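About us

Skosen is a small shop for table linen and home textiles. We opened in November with one shelf of cloths and a sewing machine in the back. Today we keep 122 patterns, and most of them we cut and hem by ourselves.

Our fabric comes from two mills, Foka and Rorik. We visit them every year and choose the prints on the spot.
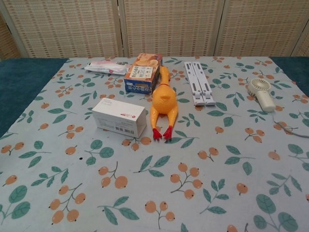
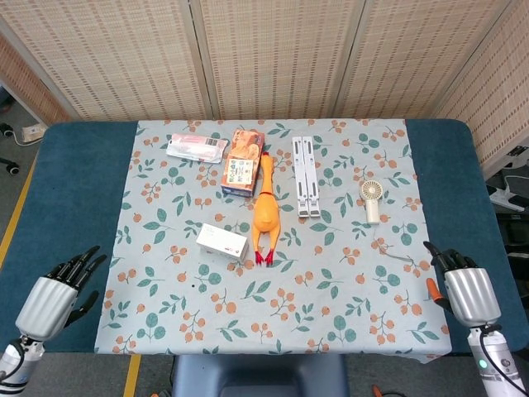

Orange berries and green leaves on pale blue-gray

If your table has an unusual size, please write us the length and the width, and we will make the cloth to measure. This takes usually two weeks. For napkins the smallest order is four pieces.

Wholesale customers are served by our partner office, Shibata.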